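The Kitchen That Exists Only on a Server

6 min read

The kitchen at Grindex has never been cleaned, and no meal has been cooked in it. It runs on a rack of computers in Drimomberg, where a small team uses it to collect examples for a robot arm that is supposed to learn household chores.

Lingyun Meng leads the collection work. Her group builds kitchens in simulation, drops a virtual arm into them and has people steer it through short tasks by hand. Each finished run is saved as a record of what the arm's cameras saw and how its joints moved. The learning system, called Jeltent, trains on those records.
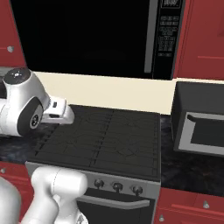 A run can fail for small reasons. The operator bumps a handle, or waits too long before moving, or finishes the job in a way that would be hard to repeat. Meng's team throws those out. In January the group kept 465 runs, collected by five operators working in shifts that start at 7 in the morning.

"People think the hard part is the robot," Meng said. "Most of my day is deciding which examples are good enough to keep."

The operators work with a hand controller and a monitor. New ones spend their first three shifts on practice runs that are never saved. They learn to move at a steady pace and to avoid wiggling the gripper while they think. A pause is harmless to a person watching, Meng said, but the system may copy it.

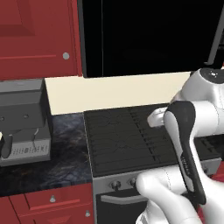
Layout is the other big question. A system trained in a single room tends to learn that room, so the team changes colors, swaps appliances and moves things along the counter between sessions. One version has red cabinets and a gray coffee machine on the marble counter to the left of the stove. The same task may be recorded later with the counter bare, or with the machine on the other side. The operators are told about the changes only when the session loads.

Hertta Eskola, who wrote much of the software that builds the rooms, came to Grindex from Jatoi, a company that made planning tools for warehouses. She said kitchens are harder. Shelving in a warehouse follows a standard, while two kitchens on the same street can have little in common — different heights, different handles, doors that open the other way.

Her program picks from a library of cabinets, counters and appliances and checks that the result makes sense. A door has to have room to swing. The arm has to be able to reach whatever the task calls for. Early versions put ovens where no person could have opened them, and Eskola keeps a folder of the worst ones.
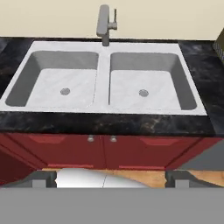 Camera placement took longer to settle than anyone had planned. A view from the side shows where the arm is in the room, and a view from near the gripper shows what the fingers are about to touch. The team saves both kinds and lets the training sort out how much to rely on each.

What the group can't yet say is how much of this will carry over to a real home. Simulated objects slide and tip a little differently from real ones. Meng wants to add a smaller set of examples recorded with a physical arm and compare the results. Space for it has been set aside down the hall, and the counters are on order.

14 comments | 52 shares

Contact the newsroom | All rights reserved | Back to top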